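木材・モルタル用水分計 Testness 185

住宅の点検や補修の現場で使う、ピン式と非破壊式を兼ねた水分計です。本体上部の2本のピンを材料に差して測る方法と、背面のセンサーを壁に当てて測る方法を、側面のスイッチで切り替えます。クロスの仕上がった壁では背面センサーで広く当たりをつけ、数値の高いところだけをピンで確かめる使い方が一般的です。

測定モードは木材、モルタル、石こうボードの3種類です。木材モードは樹種の補正を9段階から選べます。スギ、ヒノキ、ベイマツの目安は付属の早見表に載せてあります。合板や集成材は接着剤の影響で実際より高めに出ることがあるため、同じ部材の乾いた部分と比べて判断してください。

非破壊式で読める深さは表面からおよそ11ミリまでです。タイルの裏や二重壁の奥は測れません。また、壁の中に金物や電線があると数値が跳ね上がります。一か所だけ極端に高い値が出たときは、少し位置をずらして測り直してください。

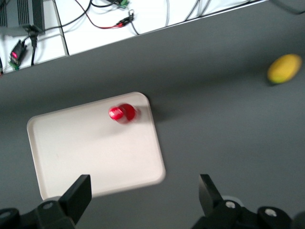 ピンは消耗品です。先が丸くなると差し込みに力が要り、浅い測定になりがちです。交換用ピンは2本1組で、工具なしで取り替えられます。使用後は乾いた布で拭き、キャップを付けて保管してください。アルコールやシンナーで本体を拭くと表示窓が曇ります。

仕様
測定方式:電気抵抗式(ピン)、高周波式(背面センサー)
表示:液晶、バックライト付き
全長:185ミリ
電源:単4形乾電池 3本
自動電源オフ:無操作9分
付属品:収納ケース、ピン用キャップ、交換用ピン1組、樹種早見表、取扱説明書

校正について
出荷時に検査済みですが、報告書に数値を載せる業務では年に一度の点検をおすすめします。点検は当社の作業室で行い、お預かりは通常11日間です。代替機が必要な方は申込時にお知らせください。点検済みの機器には点検票をお付けします。

使用された方から
床下の点検で使っています。土台と大引を続けて測るので、数値を止めておけるホールドボタンが助かります。バックライトはもう少し明るくてもよいと思います。(住宅点検業 宮崎 稔)

雨漏りの相談で、天井のしみの周りを測るのに使いました。説明書の字が小さいです。(工務店勤務 海老原 千絵)

よくあるお問い合わせ
コンクリートの床に使えますか。
モルタルモードで目安は出ますが、床材を張る前の正式な乾燥確認には専用の測定器をお使いください。

旧型の Durnden 用ピンは使えますか。
ねじの径が違うため取り付けできません。

冬の屋外で表示が遅くなります。
液晶の性質によるもので、故障ではありません。室温に戻すと元の速さになります。

ご注文と点検のお申し込みは、キクチ測器 販売担当の八木までお願いします。使い方の技術的なご質問は天野が承ります。在庫がある場合は、ご注文の翌営業日に発送します。

掲載内容は2018年7月24日現在のものです。仕様は予告なく変わることがあります。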